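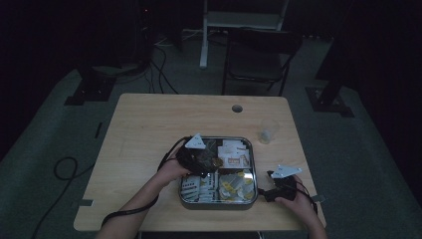 How long should I hold new fish in a quarantine tub before they join the others?

Four weeks is the shortest I'm comfortable with, and in cool spring water I let it run to six. Fish that came from a dealer's tank have been netted, bagged, driven and dumped into strange water, and whatever they're carrying usually takes a while to show itself. Two weeks looks fine right up until week three.

I've kept a backyard pond in Kenham for a good long while now, plus a row of tubs in the garage that my family has stopped asking about, and most of my mail is some version of that question. So I've gathered up the tips I find myself repeating, in no particular order, and you can pick out whatever suits your setup.

Setting up the tub

My main quarantine tub holds 400 liters, which is plenty for a handful of young koi or a small batch of trout fingerlings. Stock tanks from the farm store do nicely, and so do those big insulated fish boxes if you can get one secondhand (I got mine over in Surkton, and it smelled like a bait shop until I'd scrubbed it three times). Put it somewhere shady and quiet, with a lid or a net over it. New fish jump! They jump at night, mostly, and they can clear a rim you'd have sworn was too high.

Keep a spare sponge filter running in your main system all year. When you need it, move it over to the tub and you've got a working filter the same day. Just don't move it back afterward. Squeeze it out, bleach it, rinse it, let it dry in the sun, and start it over.

Nets, buckets and sleeves

Every tub gets its own net and its own bucket. I wrap colored tape around the handles, blue for the pond and yellow for quarantine, and I still catch myself reaching for the wrong one when I'm in a hurry. Do your chores in the same order every day, healthy fish first and new fish last, and wash up to the elbow when you're through. A wet sleeve carries more pond water than you'd think.

If a net has to be shared, a soak in disinfectant followed by a good rinse and a full dry will see you through. Follow the label on whatever you use. I dry my nets on the fence for a day at least, longer in March when nothing in Kenham dries at all.

Water changes

Small and often is kinder than big and seldom. I take out 5 buckets every other evening and put back water that's been standing overnight in a covered drum with an airstone. If you're on town water you'll want a dechlorinator, and you'll want to dose for the tub and the bucket both if you fill straight from a hose.

Please don't save water by topping off quarantine from the pond overflow, or the other way around. I did that for one whole summer and spent the fall sorry for it. Used water brings along everything the last fish had, and fish that are already tired from a move don't need the extra company.

Salt, and how to weigh it

Plain pond salt without additives is what I keep on hand. Weigh it on a kitchen scale, and work out the tub's real volume once with a measured bucket so you aren't guessing every time. The pond itself came to 1,771 gallons when I finally ran a meter on the hose, and I had been treating it as a good deal bigger for years — a little embarrassing, that. Write the number on the inside of the lid in paint marker. Dissolve the salt in a bucket first and add it over a day or two. Take any plants out beforehand.

Feeding

Go light. Nothing the first day, then a pinch morning and evening, and scoop out what's left after a few minutes. Fish that come up for food by the end of the first week are generally settling in. One that hangs back, clamps its fins or rubs along the wall wants a closer look, and a call to a fish vet if it keeps up.

Keep feed in a sealed bin off the floor, and buy the small bag. Old feed goes stale and loses its vitamins.

Last updated July 1, 2020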